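Can a Machine Clear the Table Yet?

Readers of the Rosser kitchen pages keep asking whether to wait for a robot or go on doing the chores by hand. My short reply is to keep your dish rack.

Floors are the easy case. A Flutano will vacuum a flat room well enough if you pick up cords and socks first. Empty the bin after each run and cut the hair off the brush every 8 runs.

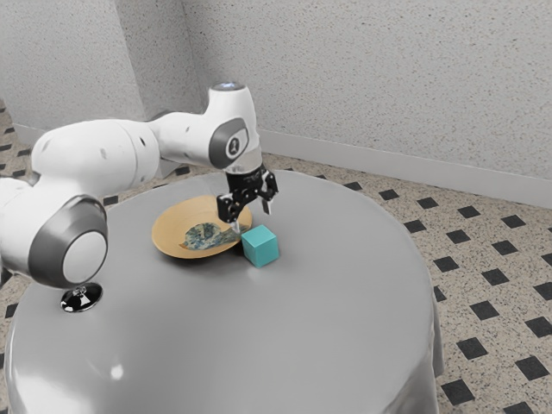 Clearing a table is harder than vacuuming by a long way. A machine has to find each item, choose a grip and lift without dragging the cloth. Much of the practice is done in computer simulation, with simple objects. A shallow wooden plate with a small teal cube right beside it already asks for care — two fingers have to open wide enough for the block and stay clear of the rim. Now add forks, crumbs and a half-full glass.

Shop-floor work is further along. At the Umside plant, an arm packs 200 jars an hour, all one size, all facing the same way.

Until the home version catches up:

Scrape plates at the table and stack by size.
Carry glasses separately, no more than 4 on a tray.
Smooth the cloth before you set anything down.
Soak wooden plates never. Wipe, rinse, dry standing up.

Next on this page: getting wax out of a Gullema tablecloth.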